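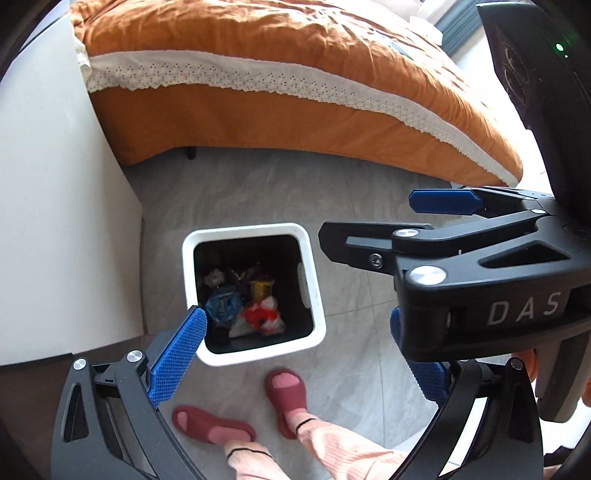

Grandfather's forced labor card from the war — where do I even start?

Posted by Latrice Pettigrew

Hi all, sorry if this has been asked. Clearing out my aunt's spare room and found an envelope with my grandfather's things from the 1940s. He was Polish, taken to Germany at 17 or 18 to work on a farm, never talked about it. There's a work card with a stamp I can't read, a number (387) written in pencil, and a photo of him with four other boys. On the back of the photo it says Silton, or maybe Silten? My aunt thinks that was the farm family's name. I have his birth year but two diffrent spellings of the last name.

Who do I write to? And is it going to cost a fortune? My mom is 88 and I'd like to have something to show her. Can't read German or Polish, if that matters.

Czesław Nowicki

Start with the Arolsen Archives. Big collection on forced laborers and displaced persons, lots of it searchable online. Try both spellings, then try worse ones. German clerks wrote what they heard, so a Polish sz can turn into sch, ł into plain l, and so on. Search by birth date too if you find one.

If nothing comes up, send them a request through the form on their site. Free for families. It can take months, so don't sit waiting on it.

Then the town archive nearest to where he worked. Look at the stamp on the card, that's usually the labor office or the police, and the place name goes round the edge. Scan it at high resolution and flip it to black and white, helped me a lot with my uncle's. Write in German if you can, a short letter is fine. Full name, birth date, birthplace, how you're related.

The pencil number I wouldn't chase yet. Could be a file number, could be anything, people reused these cards.

Also after 1945 — did he go through a DP camp? If he came to the US from one there should be emigration papers, and those often list every place he worked during the war. For my uncle that was the best page of the lot.

Mavis Fitzsimmons

My father in law was the same, never a word. Ask your mom what she remembers NOW and write it down, even the bits that sound wrong. We waited too long.

Don't laminate anything!! Paper envelope, somewhere dry, no tape.

Chie Okabe

Agree with Czesław on the spelling thing. I'd only add, post the back of the photo in the handwriting thread, theres a couple of people on there who read the old German script and usually answer by Sunday. Silton doesn't look like a German surname to me but I'm no expert. Might be a village. Leave his birth date off if you post it publicly.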